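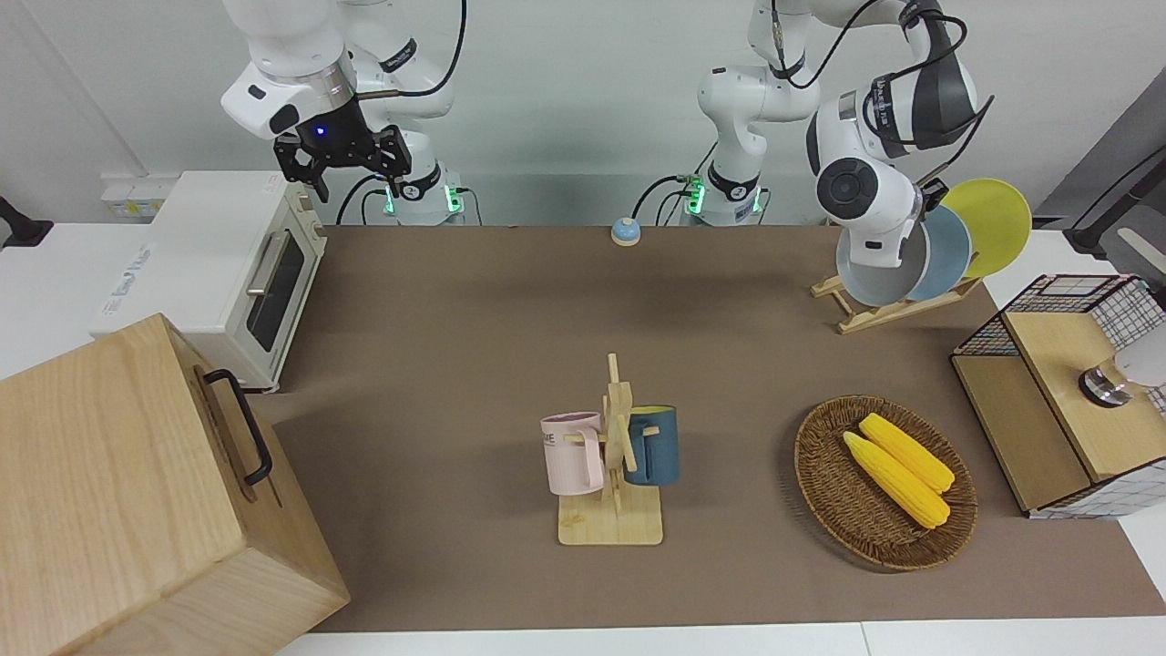 Figure 1. Toaster oven and long table with brown mat.

Where Does the Deposit Go? Move-In Checklists and Security Deposits in Claludano
Student project report by Covadonga Lozano

Why I picked this topic

When my older cousin moved out of her first apartment, she lost a good part of her deposit over a stain in the carpet that she was quite sure had been there when she arrived. She had no photos and no list, and the manager who had shown her the place had long since moved on to another job. I remember her sitting at our kitchen table with the letter, going over it again and again, and I suppose this project started there, though I didn't know it at the time.

My question is a small one. Do renters who fill out a checklist on the day they move in have an easier time when they move out? I did not look at how large deposits should be or at what the law says from state to state, which would have been a much bigger report than I had time for (and my teacher gently told me so in August, when my outline ran to four pages).

How I gathered my information

I talked with 16 renters in two places, the Skondico apartments and the row of older houses on Lorente Street. All of them had moved out of a rental before, so they all had a deposit story to tell, and some of them had several. I also spent a very pleasant afternoon at the office of Jarnisia, a company that manages rentals in both places, where the staff let me read their blank forms and ask as many questions as I liked.

My interview questions were the same for everyone:
Did you get a checklist when you moved in?
Did you fill it out and keep a copy?
Did anyone walk through the rooms with you at the end?
How much of the deposit came back, and were you told why?

I did let people wander off the subject, and I'm glad I did, as some of the best things I heard came after I had put my pen down.

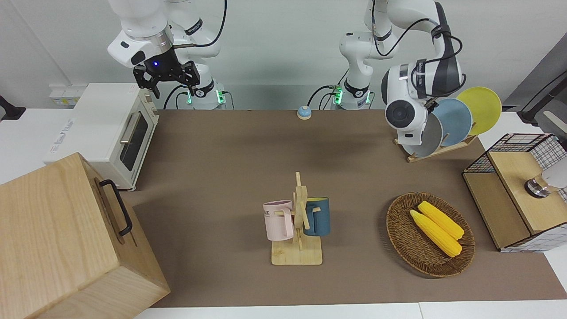 What people told me

Most of the renters remembered being handed some kind of form. Far fewer remembered filling it out carefully. Moving day is tiring, the truck has to go back, and a sheet of paper asking about window screens and closet doors is easy to leave on the counter. One man on Lorente Street found his, still blank, in a drawer with the takeout menus on the day he was packing to leave.

The renters who had kept a signed copy were calmer about the whole thing, even when they did lose money. One woman at Skondico was charged for a broken blind and told me she thought it was fair — she had marked the blind as fine when she moved in, and her own cat had done the rest. Another renter had been billed $400 for cleaning and repainting. She sent back her checklist with the scuffed walls written down room by room, and the painting part of the bill was dropped.

The trouble with "normal wear"

Nearly every disagreement I heard about came down to these two words. Renters felt that faded paint and a worn path in the carpet were simply what happens when people live somewhere. The staff at Jarnisia mostly agreed with that, but they said it gets hard with things like nail holes, where a few are expected and a whole wall of them isn't. I came away thinking that both sides would be helped by a page of plain examples stapled to the lease.

What I would suggest

1. Give the renter 3 days to return the checklist, so that it can be done after the boxes are in.
2. Have both people sign it, and give each of them a copy.
3. Leave a blank line for every room, with space for notes on floors, walls, and appliances.
4. Offer a walk-through before the last day, while there is still time to scrub the oven or patch a hole.

What I would do differently

I spoke with only one company, and I would have liked to hear from landlords who rent out a single house and do all the paperwork themselves. I also wish I had asked people how long they waited for their money, which several of them brought up on their own and which seemed to bother them as much as the amount.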